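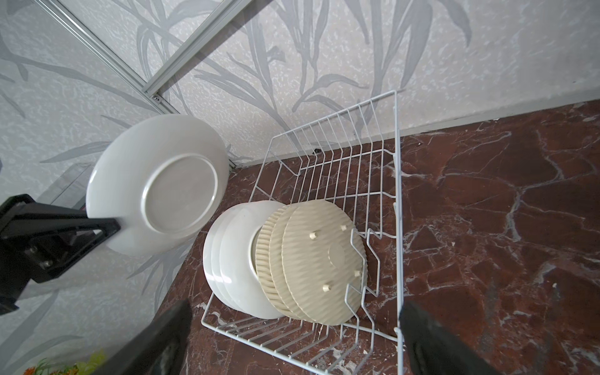

Fig. 6-1. Left gripper on the lower rim of a plate, underside facing out.

Simix Bench Kit > Set-up Guide > 6. Plates and the Drying Rack

6. Plates and the Drying Rack

By now you have bolted down the rail, hung both arms on it and got through the joint check in Section 5 without pinching anything you were fond of. This section gets plates into a rack. Set aside an afternoon. The software estimate on the start screen is shorter, and it was written by the sales side of Lorkik.

You will need:

- the wire dish rack
- up to eight plates, clean, with no chips in the rim
- the 2000 mm tape from the tool roll
- the 4 mm hex key (it is in the other tool roll)
- a laptop running Urngate, the teaching program that comes with the kit

CAUTION: Start with plates you don't like. Owners skip this line and then write to us about their grandmother's china. The warranty covers arms, rail, cables and cameras. It has never covered a grandmother.

6.1 Placing the rack

1. Press PAUSE in Urngate and wait for both arms to stop. They finish the move they are on first, so give them a moment before you reach in.

2. Stand the rack near the back of the tabletop, in the middle, with the tines pointing up. Both grippers have to reach it. If one of them has to stretch out nearly straight to get there, the rack is too far back.

3. Measure from the rail to the nearest front corner of the rack, then to the other front corner. The two numbers should match to within the width of a tine. If they don't, turn the rack and measure again. Please don't turn the rail.

4. Push down on each corner. A rack that rocks under your finger will rock under a plate. Stick one of the clear pads from bag C under the high corner.

5. In Urngate, open Objects, choose Rack and click Learn. The wrist cameras will look the rack over from several angles. This takes longer than you would think a rack deserves.

Note: Shiny tabletops are fine, and so is a busy marble pattern. What the cameras dislike is a hard reflection of a ceiling light right beside the tines. If Learn stops partway with error 31, switch that light off or move it, and click Learn again. Do not move the rack to escape the light, or you'll be back at step 3.

6.2 Sorting the plates

The arms will handle two kinds of plate in one run. They will also handle three kinds, in the sense that they will try.

1. Put your plates into two groups by rim. Smooth rims go in one group and ribbed or wavy rims in the other. Color doesn't matter to the gripper, though it makes it much easier for you to tell from across the room which group has gone wrong.

2. Give each group its own half of the rack. Our factory routine puts the smooth ones on the left and the textured ones on the right. You can swap this under Objects > Rack > Sides, but all the figures in this guide use the factory layout and you will be translating in your head for the rest of the chapter.

3. Teach one plate from each group. Hold it up in front of the left wrist camera, front first and then back, and click Save after each. The back matters: a plate with a plain foot ring and a plate with small pegs on the underside look like different objects to the camera, whatever the fronts look like.

4. Name the groups. "Smooth" and "ribbed" are good names. We have seen a support log in which they were called "plate" and "plate2", and the owner could not remember which was which either.

CAUTION: No bowls. Bowls are Section 8. We know you own bowls.

6.3 Setting the grip

1. Go to Arms > Left > Grip and set the closing force to Low.

2. Hold a smooth plate upright between the open fingers so that they will meet on the lower rim. Keep your own fingers well up the plate.

3. Press the foot pedal once. The gripper closes. Let go slowly, with your other hand underneath.

4. Tug the plate gently upward. If it slides, raise the force by one step and repeat from step 2. Most glazed plates want Low plus one or Low plus two. Anything above Medium is for people who are holding something other than a plate.

5. Check that the fingers have the rim and have not crept in as far as the foot ring. A grip on the ring feels firm to you and goes wrong at the rack, where the fingers run into the next plate along.

6. Repeat with a ribbed plate. On a scalloped edge the fingers should settle with both pads touching. If one pad is riding high, open up, turn the plate a little and close again.

7. Do the whole thing over for the right arm. The settings do not copy across. There is a button that says Copy Across, and in this version it copies the arm's name. A fix is promised for July.

6.4 First run

Load the rack by hand before you ask the arms to do it. This gives them a finished example and gives you one last chance to find out that your plates don't fit between the tines.
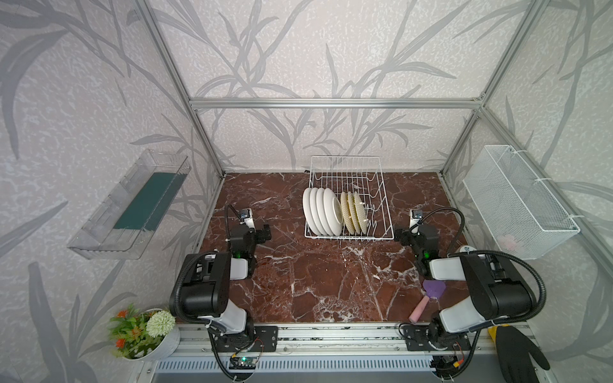
Fig. 6-2. Rack near the back of the table with both groups of plates standing in it, smooth on the left and ribbed on the right. Both arms show green.

1. Stand the plates in the rack, one to a slot, and compare with Fig. 6-2. The tray on the left wall and the mesh basket on the right wall should already be up from Section 4. If you used zip ties on the basket, trim the tails on the side facing the arm.

2. Look for the green light near the gripper on each arm. Green on both means you may go on. Green on one means a cable at the other base is in by half – push until it clicks.

3. Check that the cable conduit loops freely over each arm. It should lift with the arm and never pull tight.

4. Choose Unload, one plate, slow. Press START and keep a hand on the stop button. The arm should take an end plate by the rim and bring it clear of the tines before it turns.

5. Choose Load, one plate, slow. Watch the bottom of the plate as it goes in. Nearly all the trouble happens in the last finger's width, where the rim either drops between two tines or lands on top of one.

6. If it lands on a tine, press stop. Do not reach in and help. We have all helped, and the arm learns nothing from it except where your hand is.

7. In Urngate, click Nudge and move the slot left or right by the smallest amount on offer. Run step 5 again. Expect to nudge three or four times per slot on the first evening and hardly at all after that.

8. When single plates go in and out without complaint, choose the full set at slow speed. Leave it slow for the first week. Normal speed is not much quicker, and it is a good deal harder to watch.

Note: Anything lying on the table goes around with the arms in mind, brushes included. A dish brush may stay out in front of the right arm as long as it has been taught as an object (Section 7). Untaught, it will be treated as table, and the arm will put things down on it.

6.5 When it doesn't go well

The arm picks up two plates at once. They are nested too closely. Leave an empty slot between them, teach again, and close the gap later.

The arm goes to the right slot and then stops above it. It thinks the slot is full. Wipe the wrist camera with the gray cloth, and only with the gray cloth.

The plate arrives back to front. You saved the two sides in the wrong order in 6.2. Delete the group and teach it again. It is quicker than the Swap Faces menu, and I say that as the person who wrote the Swap Faces menu.

The grip was fine yesterday and slips today. Look at the finger pads. They wear, and a smear of dish soap does the same job faster. Wash them with plain water and dry them. Replacement pads are part 1377, sold in pairs, and one pair is rated for 2000 picks on smooth glaze. Ribbed plates eat them sooner.

Error 31 keeps coming back with every light off. Write to support with a photo of the rack taken from the rail side and the log file from Urngate. Please send the log as a file. A picture of your screen with the log on it can be read, but slowly, and with feeling.

Section revised 23rd January by Zakhar Ostapchuk. Continue to Section 7, Brushes and Sponges.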